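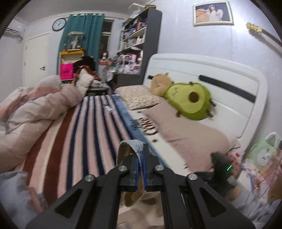
How often should bed sheets be washed in a student residence?
Once every one to two weeks in most cases, and more often for people with allergies or night sweats.

Bedding Habits in a Shared Residence: Student Project Report
Posted in July by the Olov House project group

Print this page | E-mail this page

Background

Our course asked each group to pick an everyday habit and find out how people really do it. We chose bedding. Most students in our residence are washing their own sheets for the first time, and the laundry room on the ground floor is shared by three floors. There are often complaints about full machines, and the housing office has a line in its handbook that says "wash bedding regularly" without saying what regularly means.

We wanted to answer three things. How often do residents wash their sheets? What keeps them from doing it more? Would a small change in the laundry room make a difference?

Method

We put a short paper survey under doors in Olov House and left a box for the replies near the mailboxes. The survey had no names on it. We asked people to write down when they last washed their fitted sheet, pillowcase and top blanket, which temperature they used, and how they dried them. There was also a blank space for comments, and this ended up being the part we used most.

After that we kept a wash diary for 3 weeks ourselves. Every member of the group wrote down each load, the program and the drying time. We used the same detergent, Jelluvel powder, so that the loads could be compared.

We also read the washing machine manual. The machines are the Okusico front loaders that were put in before we moved here. The manual gives a limit for each program, and the limit for the quick wash is much lower than the limit for cottons. None of us had known this.

What the survey showed

Pillowcases were washed more often than anything else. Fitted sheets came second. Blankets and comforters were far behind, and a good number of people left that line empty or wrote "not yet." One reply said the blanket had gone home at winter break and come back clean, which we counted as a wash.

The reason people gave most for waiting was drying. Few residents own a second set of sheets, so the bed has to be stripped, washed, dried and made on the same day. If the dryers are taken, the sheets go over a door or a chair and may still be damp at night. Several people said they only start a load on Friday before dinner, when the room is quiet.

Cost was the next reason. A wash and a dry together feel expensive for one set of sheets, so people add clothes to fill the drum. The sheets then wrap around the clothes and everything comes out wet in the middle. We had this problem in our own diary too.

Temperature answers were mixed. Many people wash everything cold to protect colors. Others pick whatever program is shortest. A few read the care label first. Cold water is fine for light soil, but warm water does a better job on body oils, and people who react to dust mites are usually told to wash hot if the fabric allows it.

What the diary showed

Shaking out each piece before it went into the dryer cut the drying time more than anything else we tried. Drying the fitted sheet apart from towels also helped. Towels hold more water and keep the whole load damp.

Using more powder did not give cleaner sheets that we could see or smell. It left white marks on dark pillowcases, and those had to be rinsed again. By the last week all of us used the smaller line on the Jelluvel scoop.

Thick blankets were a problem. One comforter filled the drum so tightly that it came out dry in places. We took it to the Hutapea laundromat on the corner, where the machines are larger, and it went through in a single cycle.

The change we tried

We made a one-page sign for the laundry room and hung it above the folding table. It gave the load limits from the manual, the shake-out tip and a note to keep towels separate. We also put up a sheet where residents could write down the time their load would finish. The finish-time sheet was filled in daily at first, then less. The pen went missing twice.

Problems with the project

The survey went only to one residence, and people who care about laundry were probably more likely to answer. Memory is also weak for this kind of question. A diary kept by more residents would be better than asking for the date of the last wash. We did not measure how clean anything was, so our remarks about powder come from looking and smelling only.

Suggestions for the housing office

Replace "regularly" in the handbook with "every one to two weeks."
Tell new residents before move-in to bring 2 sets of sheets.
Post the load limits on each machine.
Add a drying rack to the laundry room.

The sign is still up, and we have left the file with the front desk so it can be printed again.

Contact the project group through the Olov House front desk | Copyright Olov House project group | Back to top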